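Search this site Search

The Patient Hand

by Chelsea Lambert
21/09/2021

I have been teaching machines to tidy up for 2 years now, and I still come in grinning. I want to make a case for doing it the slow way, with a person at the controls, showing the robot every single move. Plenty of smart people think this is a stopgap. I think it's one of the best ideas we've had. 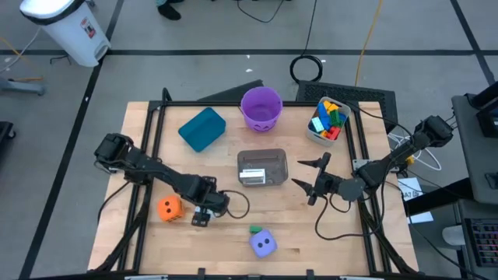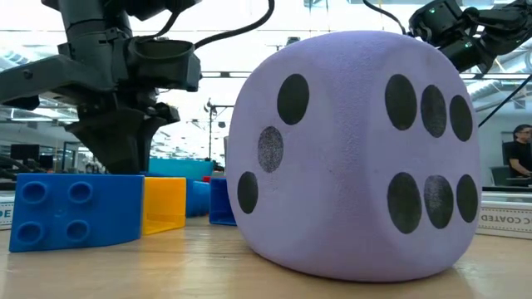 My own subject is demonstration, the plain business of doing a job through a robot's arms so that the robot can later have a go at it alone. At Fellport we do most of it by remote control. You sit down, you take the handles, and for the first hour you are terrible. Then something settles in your wrists and you start to think with the gripper. Take a big foam die, the lavender kind with dark pips. You or I would scoop it up without a thought. With two pointed black fingers you have to choose a pair of sides, come in square, and close just far enough, and then you find out how much you knew about picking things up that you had never once put into words. I love that moment! Every new operator gets it, and they all go a bit quiet.

The usual complaint is about cost. Yurii Bondarchuk put it to me over lunch in February: a person has to sit there for every demonstration, a person gets tired, and a simulator doesn't. He's right on all of that. Our Bumlow set (we name them after villages, don't ask) has 4000 demonstrations in it and I remember some of those afternoons far too well. But a simulator knows only what somebody thought to write into it. Foam gives under the fingers. A hollow toy block can be held by one wall, or across the outside, and the two feel like different objects. A cable swings where you didn't expect one. The person at the handles takes all of this in and answers it, and the answer goes straight into the recording whether or not anyone could explain it.

I would go further and say we should stop cleaning up the recordings so much. When I started, we threw out any run with a fumble in it. Brenda Inskip argued against this for months, and I was on the wrong side. Her point was that a robot trained only on perfect runs has never seen a block go over, so when one does go over it has no idea what comes next. We pulled 641 of the messy runs back out of the reject folder, the ones where the operator missed, backed off and tried again, and trained with them included. The arms began trying again too. I watched one nudge a block, lift, shift a little to the left and go back down for it, and I shouted so loudly that Jamie Ashworth came in from the hallway to see what had broken.

Now, moving the arm directly with your own hands has its fans as well, and I'm half one of them. You grab the arm, push it through the motion, and let it remember the path. It's quick to learn and it's great for visitors. Where it falls down for me is with two arms at once. Try steering both while holding a bin steady with one and dropping a block in with the other - you run out of elbows, and you're standing right where the cameras want to look. With remote control you can be out of the way and still have both hands in the job.

What I'd like to see is more respect for the people who do the showing. Maureen Bunting is the best operator I have ever watched. She used to alter wedding dresses, and she never hurries the last inch. You can pick out her runs in the data without looking at the labels. The finished Praltedis controller moves a little like her, with that small wait before the fingers close, and it delights me every time. Her name isn't on any of the papers. It should be, and so should the names of everyone else who spent 20 minutes at a stretch putting blocks in a bin and taking them out again.

So if you have a pair of arms and a table, please don't wait for the clever method that skips this part. Buy some toys, sit somebody down, and let them be bad at it for an hour. Then swap seats and have a turn yourself. We're starting on the Tapley set next, which is all lids, and I've already put my name down for the first session.

14 comments 37 shares

Contact | Copyright Chelsea Lambert | Back to top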